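The Green Table, and What Ended Up On It

A gallery page from the Flurnedden workroom, December

We have a table with a green top, and like every table with a green top it attracts things. Viera Koubek has a theory that the colour reads as "lawn" to anyone carrying something they'd like to put down. I've watched people walk past two perfectly good grey benches to get to it.

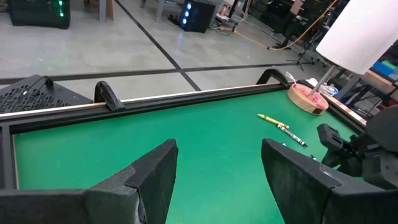

I'd been promising a page about the table for months, mostly to Kylie Baxter, who looks after the noticeboard and had left a gap for it between the parking map and a flyer for a choir that has since folded. She asked for a gallery. She has been given a gallery of one, with notes, and has taken it reasonably well.

The notes, then.

The crayons. One yellow, one black, lying side by side as though they'd come as a set. They hadn't. Our crayons live in a biscuit tin that started the year with 79 in it and was down to 75 at last count, which I thought was a respectable rate of loss until Viera pointed out that the four missing ones included both of the good blues. Yellow always survives. You can't read yellow on white paper, so people pick it up, make a mark, squint, and put it down on the nearest lawn.

The lamp. White shade, metal pole, round wooden base with a pink top and little pink pegs or knobs on it. I'm very fond of it. Opinion in the workroom is split between "cheerful" and "what is that", and I've heard both from the same person before and after lunch. It's the Fidura of lamps, Kylie says, Fidura being the shop down the road that sells one excellent thing a year and won't tell you which.

The plastic bag. Clear, crumpled, behind the lamp base. I have nothing to say in its defence. Every workroom has a bag that's too good to throw out and no use for anything, and it will still be kicking about when the rest of us have moved to Nesurau and taken up fishing.

The small white thing near the bag. Your guess is welcome. Mine changes daily.

The edging. Black metal all round, and a very handsome silver rail along the far side that gets more fingerprints than any other surface in the building. I polish it when I'm avoiding paperwork, so it's usually gleaming by the end of the month.

The floor. Grey concrete with black tape lines, which have outlasted two brooms and one attempt by me to peel up a corner with a butter knife.

If you're missing a yellow crayon, you know where to look. The blues we'd like back, please, no questions asked. The tin is on the shelf by the kettle.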